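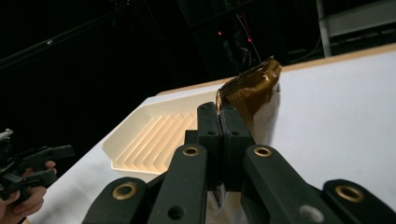 Unit Pricing Should Be Set by Rule, Down to the Type Size

A shelf tag carries two numbers that matter to a shopper. The first is the price of the package. The second is the unit price, the cost per ounce, per pound or per count. The first is printed large on nearly every tag in the country. The second is printed small, in a unit the store has picked, and in many places it is optional.

My position is that the unit price should be mandatory on all packaged food, that the unit should be fixed by category, and that the digits should be at least half the height of the digits in the package price. These are cheap requirements. The objections to them are weaker than they sound.

The Unit Problem

Consider potato chips. The Sornlow store on the east side of Pudmont stocks its own brand and several others in one aisle. On the tags there, small bags are priced per ounce, family bags are priced per pound, and multipacks are priced per bag. Each of those figures is correct. A shopper who wants to compare a multipack with a family bag has to find the net weight of the inner bags, multiply by the number of bags, convert ounces to pounds and divide. This takes a phone or a pencil.

The unit price exists to remove that arithmetic. A tag that changes units within one category puts it back.

Mixed units usually come from the item database. The unit is a field in the product record. It gets filled in when the item is first set up, often from the supplier's own paperwork, and after that it is rarely reviewed. Two suppliers with different habits will produce two units for the same kind of food. No intent is needed for this to happen, and a rule would fix it without anyone having to prove intent.

Fixed Units by Category

The rule I would write has a short table attached. Dry snacks, cereal, crackers and cookies are priced per ounce. Flour, sugar, rice and dried beans are priced per pound. Liquids for drinking are priced per quart. Paper goods are priced per 100 sheets, with the sheet size stated. Eggs are priced per dozen.

One can argue over individual lines. Ounces and pounds are both workable for cereal. What matters is that every tag in the category uses the same one, in every store, so that a number remembered from one shop can be used in the next.

Multipacks need their own sentence. The unit price of a multipack should be calculated on total net weight, and the price per inner package may be shown as well if the store wants to show it.

Type Size

On a typical Sornlow tag the package price is set 10 millimeters high. The unit price is set 2 millimeters high, in gray, at the lower left. At the bottom shelf it can't be read standing up. Ostadden, the other large grocer in Pudmont, prints it at 4 millimeters in black, on a tag of the same overall size, so the space is available.

A half-height rule would put the Sornlow figure at 5 millimeters. The store logo on the tag would have to shrink a little.

Sale Prices

Temporary price tags are where most systems fail. The sale tag is commonly hung over the regular tag, covers the unit price, and does not carry one of its own. During a sale the shopper therefore has less information than on an ordinary day, at the point where a comparison is most likely to change the purchase. Any rule should state that the sale tag carries the unit price at the sale price. "Buy two, get one" offers should show the unit price for the full offer and for a single package.

Cost

The usual objection is cost to small stores. I take it seriously, and I would exempt shops below a set floor area that write their tags by hand. For anyone printing tags from a database, the cost is one pass through the records and one change to the template. The Montoya market, an independent with a single location, corrected 504 product records this way and finished in roughly a week of evening work, after closing at 9 p.m. It now has the most consistent tags in town.

The second objection is that shoppers ignore unit prices. Some do. A figure that is hard to read and changes units from item to item is a poor test of interest, and I would want the survey run again with legible tags.

The third objection is that package size is already printed on the package. It is, and so are the ingredients, which shoppers are not asked to compute. Net weights also change. When a bag loses an ounce and keeps its price, the package price on the tag stays where it was. The unit price goes up, and it is the only number on the shelf that does.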